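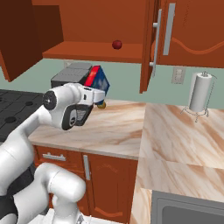 Practice Kitchens

A group in Penonbridge has been training a robot arm in rooms that don't exist, and changing one thing at a time to see what it learns

The kitchen has marble counters, reddish-brown cabinets and a pale green wall behind the cooktop. There's a roll of paper towels standing by the wall and a sink set into the counter on the right. None of it was ever built. It is one of 142 kitchens stored on a server in Penonbridge, and a white robot arm has spent most of the summer working in them.

The job in each kitchen is to pick something up and put it somewhere else. A small box has to go from the counter into an upper cabinet, or come out of the cabinet and go down by the sink. People do this without thinking when they unpack groceries. For a robot it takes a long chain of small decisions, and a mistake early on usually ruins everything that comes later.

Þórarinn Grímsdóttir runs the project, which is called Kulley. Her question is a narrow one. If a robot practices in simulated rooms, which differences between those rooms help it cope with a room it has never seen?

"We had been making everything different at once," she says. "New colors, new cabinets, new objects, new lighting. The robot got better, and we couldn't say what had made it better. That bothered me more than if it had stayed the same."

What changed, and what didn't

The usual approach in the field is to vary as much as possible. A computer can repaint a wall or swap a countertop in no time, so there is little reason to hold back. The thinking is that a robot that has seen enough different walls will stop paying attention to walls.

Kulley split that idea into pieces. The group built two sets of practice kitchens. In the first, the layout stayed fixed. The cooktop, counters and cabinets kept their places, and only the surfaces changed: stone on the counter, wood on the doors, paint on the wall. In the second set the surfaces stayed put and the layout moved. Counters turned corners in different spots. Appliances sat closer together or farther apart. Some cabinet doors hung open and others were shut.

The same arm was trained on each set, starting from scratch, with the same number of practice attempts. Both versions were then tested in kitchens held back from training, where surfaces and layout were both new.

The version that had practiced in moving layouts did better. It wasn't close. The version trained on changing surfaces was good at finding the box and good at closing its gripper on it, whatever the counter looked like. Its trouble started once it had the box in hand. It tended to swing the arm along the path it knew, and in a new kitchen that path often ran through an open cabinet door.

Doors

Open doors take up a lot of the group's conversation. A door standing open changes the shape of the room, and it does so at the height where the arm has to travel. The gripper might clear it easily while the elbow, farther back, hits the edge.

"Everybody watches the hand," Grímsdóttir says. "The failures are in the elbow."

To check this, the group went back through the recordings of failed attempts and marked which part of the arm touched something first. A person did the marking, going one attempt at a time, and a second person repeated it without seeing the first set of answers. Where the two disagreed, they sat down and watched the recording together. It was slow work and took up most of August.

In the surface-trained version, the upper links of the arm were the most common point of contact. In the layout-trained version, contact was spread more evenly and there was less of it. The robot had learned to fold the arm in before raising it. Nothing in its instructions told it to do that. It was scored only on whether the object ended up in the right place and whether it hit anything on the way.

The third run

The obvious next step was to vary both things. The group trained a third version on kitchens where surfaces and layout changed together, again with the same number of attempts. They expected it to beat the other two.

It came in slightly behind the layout version. Grímsdóttir thinks the explanation is simple: with a fixed amount of practice, the robot had more to sort out and ran short of time. When the group let the third version train for longer, it caught up and then passed the other one. The longer run took 7 days on the computers they had, and they did it once. She is careful about how much weight to put on a single run.

"I'd want to see it again before I told anybody to plan around it," she says.

There are other limits. Every kitchen in the collection has the same general style of cabinet, with long handles on the doors, and every test used one model of arm. The objects were small and light. A simulated box never has a torn flap or a greasy side. The group hasn't tried pans, bags or anything with liquid in it.

The larger gap is between simulation and a real room. Kulley has a partner lab in Brasholm with a physical kitchen and a real arm, and the first trials there are being set up now. The plan is to run the surface version and the layout version with no extra training and compare how they do. Grímsdóttir expects the surface version to recover some ground. Real light falls unevenly, and glare from a counter can hide the edge of a box in a way the simulated rooms mostly don't reproduce.

What others can use

For people who build practice rooms for robots, the work has a practical side. Changing a surface is cheap. Changing a layout costs more, as every new arrangement has to be checked to make sure the arm can reach what it's being asked to reach. Kitchens where the task can't be done have to be thrown out. The group wrote a tool for this, called Price, which tries a rough path through each new room and rejects the ones where it finds no way through.

Price is also where some of the group's own errors turned up. An early version treated every cabinet door as closed. It passed a number of rooms in which an open door blocked the only route to the shelf, and the robot was marked down for failing at something that couldn't be done. Those rooms were removed and all the training was run again from the beginning.

The kitchens, the tool and the marked recordings of failed attempts will be released together on 15th September. Grímsdóttir says the recordings are the part she most wants other groups to look at. She suspects there are patterns in them that her own team has stopped seeing.

Meanwhile the arm is still practicing. The current batch of rooms adds drawers, which open at a lower height and get in the way of a different part of the robot.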